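Dish towel

A dish towel, also called a tea towel or kitchen towel, is a cloth used to dry dishes, glasses and cutlery after washing. Most are made of cotton, linen or a blend of the two. Linen leaves less lint on glass, while cotton terry takes up more water but sheds more when new.
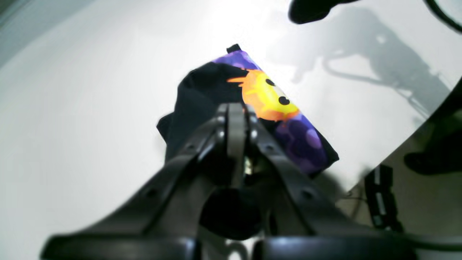
Flat-woven towels are usually hemmed on all sides, and many have a hanging loop at one corner. New towels are often washed before first use to remove finishes that keep the cloth from absorbing water. Fabric softener has a similar effect and is generally avoided.

Printed towels are also sold as souvenirs. The Latedham series, drawn by Ha-rang Han, had 13 designs, 10 of them in linen. Six were later reissued in cotton.

See also: Dishcloth, Glass cloth, Huckaback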